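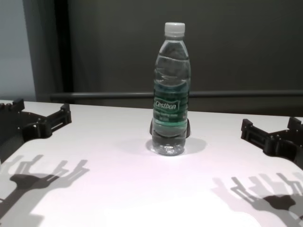
Titon cell, left and right grippers, Cestbon bottle standing between them with the cap on.

July, started 9:40

Left gripper closed by itself after an E-stop reset. Bottle handover test, run 101. Nobody hurt. Cell is tagged out for powered motion with a person inside the line until the items at the bottom are closed.

Sequence as logged by Ledari, checked against what Edeltraud and I remember:

Right gripper held the bottle. Left arm moved in for the handover and received its close command. The left fingers started moving and the grip-confirm timer expired before contact was reported. The task went to its hold state as it should. Right gripper kept its hold, left fingers stopped partway.

Edeltraud pressed the E-stop so she could take the bottle out by hand. Arms braked, gripper power dropped. The right fingers are backdrivable with power off, so she eased them open, took the bottle and set it back on the table. All according to the sheet.

I released the E-stop button and pressed reset on the panel. Reset is supposed to bring back drive power and nothing else. Motion needs a second action, the start button or a jog command. The right gripper came up and sat still. The left one finished its close stroke to the commanded width, at normal speed, and stopped on the software limit. Edeltraud's hand was at the bottle. She had not reached between the left fingers, but she could have, and the sheet as written would have let her.

I hit the E-stop again. Left fingers stayed closed, no power. Locked the panel and pulled the log before touching anything else.

Force limit on both grippers is set to 15 N for bottle work. A finger caught at that setting would be pinched and not crushed, going by the foam block checks from when the Gazi hands were fitted. That is a statement about the present setting only. The same controller allows the limit to be raised from the task file with no interlock, and other task files do raise it. So I'm treating this as a real unexpected-start event and writing it up as one.

10:30, reproduction

Bottle off the table, hands out, both of us behind the line, foam block between the left fingers.

Tried E-stop from idle, then reset. No movement on either side. Repeated, same result.

Tried E-stop with the left gripper at the end of a completed close. Reset, no movement. Expected, since the target and the position agree.

Tried E-stop in the middle of a left close stroke. Reset, left gripper completed the stroke onto the foam. Repeated until we were satisfied it was not chance. It did it every time.

Same test on the right: reset, no movement. Repeated, no movement. So the fault is on the left side only, and only if a stroke is unfinished when the power drops.

Swapped the gripper cables at the controller to see whether the fault follows the hand or the channel. It stayed with the left channel. With the cables crossed, the right hand was the one that moved on reset. Gazi hands are cleared, or at least the mechanics and the motor boards are. Cables put back as they were and the connector screws tightened. Initialed the tag on both.

11:15, controller

Garkau controller, both gripper channels on the same card. Compared the two channel configurations side by side. They should be mirror copies apart from the channel address and the direction sign.

They differ in one more place. The left channel has target retention on power loss enabled. The right has it disabled. With retention enabled, the channel keeps the last target through a drive power drop and serves it again as soon as the drive reports ready. It does not wait for the task layer. The manual describes this as intended for vertical axes that should hold against gravity, and it may well be sensible there. It has no business on a gripper.

Went through the change notes to see when it got in. The left channel was rebuilt when the card was replaced in spring. The person rebuilding it (me) loaded the wrist template, changed the address, sign and limits, and saved it. The wrist template has retention on. The right channel was never rebuilt and still has the original gripper file. I did a functional test after the card swap, open and close and force limit, and an E-stop from idle. I did not do an E-stop in mid-stroke. It wasn't on the acceptance list, but I wrote the acceptance list as well.

Second question, why the task layer did not catch it. On reset the task layer clears its own queue and reads back the gripper state. It compares reported position to reported target and raises a mismatch alarm if they differ. The alarm did fire. It is in the Ledari log, after the movement had begun. It is configured as a warning, so it lit the amber lamp and did nothing to the drive. Neither of us saw the lamp. It is behind the operator when standing at the table.

So two separate problems:
Left channel retains its target through an E-stop.
Mismatch alarm at reset does not block the drive.

Fixing the first removes this event. Fixing the second would have covered the first, and would cover the next wrong template too. Both need doing.

13:20, the original timeout

This got lost in the morning and it is the reason we were in hold state at all. The left gripper never reported contact in the handover. Looked at the motor current trace. No rise before the timer ran out. Fingers had simply not reached the bottle yet.

Timer is shared between the two hands. The left hand was being sent in with a wider pre-open than the right, so it had further to travel in the same time. The excess was 7 mm, entered as an offset in the handover task to clear the label area of the bottle, where the fingertip pads had been catching on the film. Edeltraud added the offset on the previous shift and noted it properly. I had read the note and did not connect it with the timer.

The fix for that is small. Timer now starts from the moment the fingers pass the nominal pre-open width, so the extra travel doesn't count against it. Tested dry with the foam block, contact reported well inside the window. Not tested with the bottle, see below.

Edeltraud also asked whether the contact threshold is too high for a clear plastic bottle, as the wall gives before the current rises. Possible. With the cap on and the bottle nearly full it is fairly stiff, but a partly emptied one would not be. Leaving the threshold alone for now. One change at a time while the cell is under tag.

14:50, changes made

Retention disabled on the left gripper channel. Configuration exported and compared with the right channel again, and the only differences left are address and sign. Power cycled the controller and compared once more, in case it reloaded from the template. It did not.

Repeated the mid-stroke E-stop test on both hands, opening and closing, seven times each way. No movement on reset in any of them. Results are in Ledari under the same run folder, with the morning's reproduction runs beside them. Do not delete the morning runs, they are the evidence.

Mismatch alarm not changed yet. It sits in the part of the task layer that is shared with the other cell, and if I make it blocking there, the other cell may refuse to start after an ordinary power cut, as its wrists do retain targets on purpose. Needs a per-channel switch. I'll draft it, Edeltraud to review before it goes anywhere.

Amber lamp: could be moved to the rail side so it is in view from the table. A lamp is no substitute for blocking the drive, but it costs little. Left as a request.

Open items

Blocking mismatch alarm for gripper channels. Me.
Review of same, and a test with the wrong template loaded deliberately, foam block only. Edeltraud.
Rename the templates. "Axis A" and "Axis B" told me nothing in spring and would tell the next person nothing. Me.
Mid-stroke E-stop added to the acceptance list for any card, cable or hand replacement, each hand separately. Done, printed copy in the panel door.
Recovery sheet for a held object rewritten: hands stay out of the cell until reset is complete and the drive has settled, or the panel stays locked for as long as a hand is in. The old wording allowed one person to reset while the other was reaching. Draft done, Edeltraud has marked it up in pencil.
Check every channel on the Garkau for retention, wrists included, and write down which ones are meant to have it. Not started.
Bottle runs resume after the first two items are closed. Until then foam block, reduced speed, both people behind the line.

15:35

Edeltraud reminded me that reset was pressed without a call-out. Correct. I looked at the button and did not look at her. The call-out is in the new sheet as its own step, spoken by the person at the panel and answered by the person at the table before the button is touched.

Panel locked, key with me. Tag signed T. Abeysekara and E. Camenzind.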